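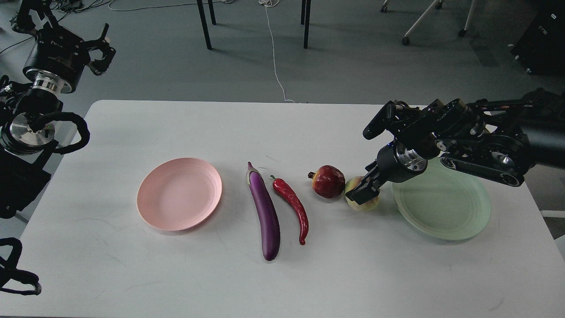
On Jan 10, 2018, Alaric Benavides wrote:

> I am sorry to say that they have been back. My garage at 367 Dunleavy Road was opened during the night and both bicycles are gone, also the small compressor. The side door was not broken. I think they used the same method as at Maximiliano's, with the thin tool between the door and the jamb, because there are the same two scratches near the latch.
>
> I called the non-emergency line and after a long wait they gave me a file number and told me to send the list of stolen goods by email. Nobody is coming to look. Is there any use in keeping the door untouched, or can I go ahead and change the lock? And did anybody on the Unby side hear a vehicle? My wife thinks she heard a diesel engine idling before five, but she did not get up.
>
> Alaric

Dear Alaric, dear all,

I am very sorry for your loss. I know that one of the bicycles was your daughter's, and that makes it worse.

To your first question: yes, you can change the lock. I asked the same thing in December when it was our shed, and the officer on the phone told me that if no one is assigned to attend, I only needed to take good photographs before touching anything. Please take them close enough that the scratches are sharp, and put a coin or a ruler beside them for the scale. Then keep the old latch in a bag. I threw mine away and I regretted it later, when the constable asked if the marks were from a screwdriver or from something flatter, and I could only say that I did not remember.

To your second question: we are on the Unby side and we did not hear a diesel. Our bedroom is at the back, so it does not mean much. Guadalupe Sandoval has a doorbell camera which looks toward the corner. She told me before that it keeps the recordings for 14 days and then they are erased, so it would be good to ask her this week and not to wait. I will write to her also, but she answers faster to a neighbour who knocks.

Now something more general. I have tried to put together what was reported on this list since the beginning of December, and I paste it below. If I made a mistake, please correct me, I have no wish to spread something wrong about anybody's house.

- Our shed, Unby Lane: padlock cut, one bicycle, one string trimmer. Reported, file number received.
- Maximiliano Gallardo, Dunleavy Road: garage side door, two pairs of skis and a tool box. Reported.
- The white van behind the Clekthorpe building: window broken, drill set. The owner wrote to the list but I do not know if it was reported.
- Alaric: garage side door, two bicycles and a compressor. Reported.

You will see that the two on Dunleavy Road are alike and the other two are different. At our place they cut, at the van they smashed. So I would be careful in saying it is one group. When I said "they" at the meeting in Dundley I was perhaps too quick, and I noticed that after this some people began to talk about the men who collect the scrap metal in the back lane. I have seen nothing that connects them with it. I would ask that we do not write descriptions of persons on this list unless we saw them doing something. A description goes to almost 200 addresses and it cannot be called back.

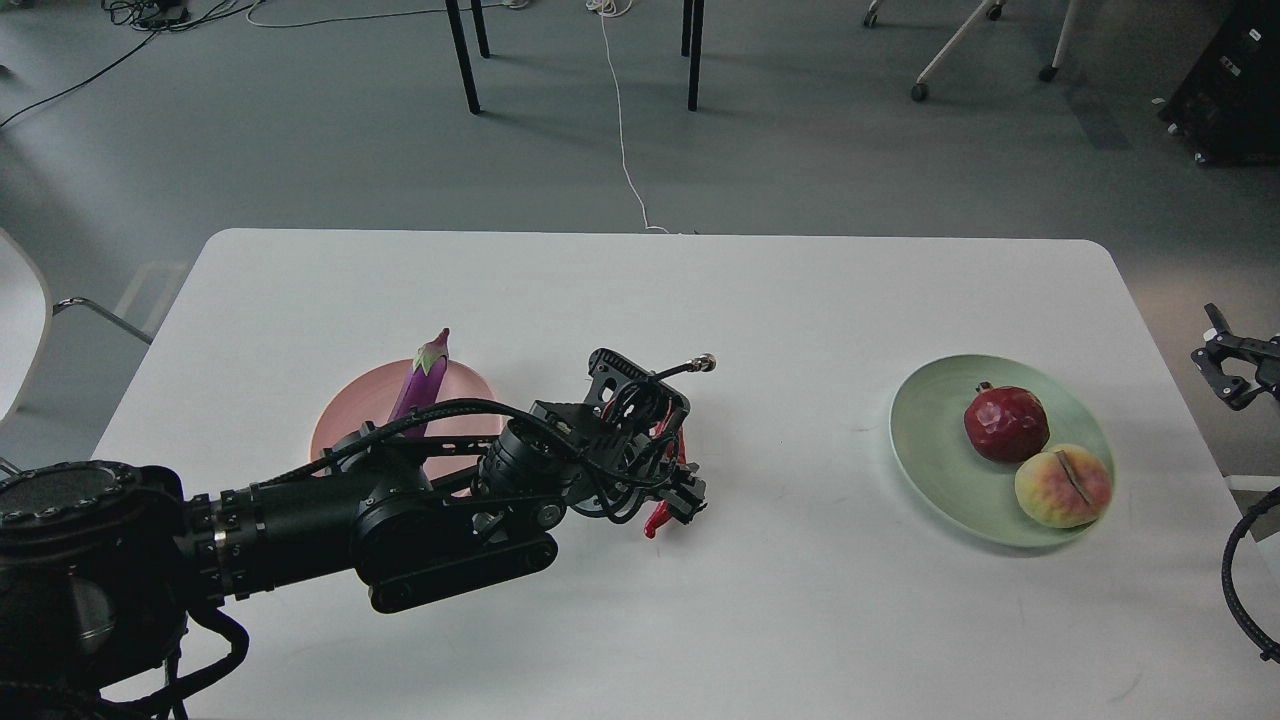
Eggplant on the pink plate.

About the insurance, as Maximiliano asked last time and I did not answer him properly. Our insurer accepted the file number and did not need the full report. What they did need was some proof that the bicycle was ours and what it had cost. I had the receipt for $1,529 in an old email, found by luck under the name of the shop. For the trimmer I had nothing, and they paid nothing. Please look for your receipts now, while everything is still in your garage. The serial number of a bicycle is normally under the bottom bracket, where the pedals are attached, so you have to turn it over. Write it down and keep it somewhere other than the garage.

Tharindu Majumder proposed that we ask the city for a second light in the back lane, between the Clekthorpe building and the corner. I am in favour. He has already found the form, and it asks for the nearest civic address and the number of the pole, if there is one. I walked there yesterday evening and the existing light works, but it shines mostly on the wall and the part in front of the garages on Dunleavy stays quite dark. If you agree to have your name on the request, write to Tharindu directly and not to the whole list, otherwise we will all receive a great many messages saying only "yes".

One thing I would like to know from those who have had the side door opened – was the latch a simple one, without a deadbolt? Maximiliano says his was. The locksmith I used told me that a latch plate which covers the gap is cheap and makes this method much harder, and that he can install one in the same visit as a deadbolt. I have his number and can send it privately to whoever wants it. I have no interest in his business, he was just polite and came on time.

Alaric, if you need somebody to hold the door while you change the lock, my husband is at home in the mornings until eleven. He also has a bicycle he does not ride, and your daughter is welcome to borrow it until yours is replaced. The saddle can be lowered but the brakes should be looked at first.

Kind regards,
Matilde Carvalho
Unby Lane

P.S. For the new members: the non-emergency number is at the bottom of the welcome message. If somebody is in your garage at the moment you are calling, it is 911, also when you are not sure.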